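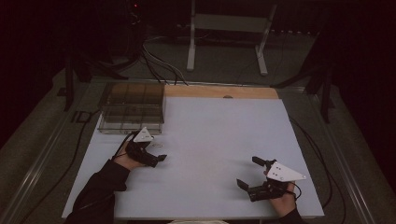
Foam board on the worktable, with a clear compartment tray on its upper left.

Road closed after a crash: how to find out when it opens again?

Posted by Nhàn Tôn, February
Last updated: February, 4:10 pm

Hello all. I drive every morning from Radwan to Parer on Route 222 and two times this month I arrived at a closed road after an accident. The first time a truck was on its side near the Baltus turnoff and I waited 80 minutes in the line. The second time I turned back and took the river road, and later my colleague told me the highway opened when I was still on the detour.

I would like to know where people look for this information before they leave home. The radio gives it only at the full hour and sometimes it is already old. On the local Facebook group there are many comments, but each person says a different thing. One says both lanes are closed, another says he just passed with no problem. Is it allowed to call the police and ask when the road will be open? I do not want to disturb them if they are busy with injured people.

Also, if I am the first one to see a crash, what should I tell the operator? I never know how to explain the place, there are no houses on that part.

Đức Lương
Please do not call 911 to ask about the road. It is only for emergency. The non-emergency number of the sheriff will answer, but in my experience they say only "closed until further notice" and they can't know more than this in the first hour.

What I use is the state road map, the one from the transportation department. You can sign up there for text messages for one road, so I have it only for 222. When the message says "crash, one lane alternating" I still go, because you usually pass slowly with a flagger. When it says "full closure" I leave by the river road immediately. If there is a serious injury, the investigators must measure everything and it takes several hours, so waiting in the line has no sense.

For your last point: look at the small green mile signs on the side of the road. Tell the operator the road, the direction you are driving, and the number on the last sign you passed. If you missed the sign, say the last crossing you remember, for example "3 miles after Baltus, going to Parer". Then say how many vehicles there are and if somebody cannot get out. Stay on the phone until they tell you to hang up. Park well past the crash with your flashers on, not beside it.

Tài Đồng
just use the phone map, red line means stopped

Lâm Dương
I agree with Đức about the text messages. One thing to be careful with: the phone map sends everybody to the same small road. Last winter it sent us behind the Skultora warehouse, where the bridge has a weight limit, and the delivery vans had to reverse out one after one. So check the detour signs also, even if the phone says another way.

The comments in the Facebook group can be useful if you look at the time of each comment. I read only the newest ones and I ignore any that don't say which direction.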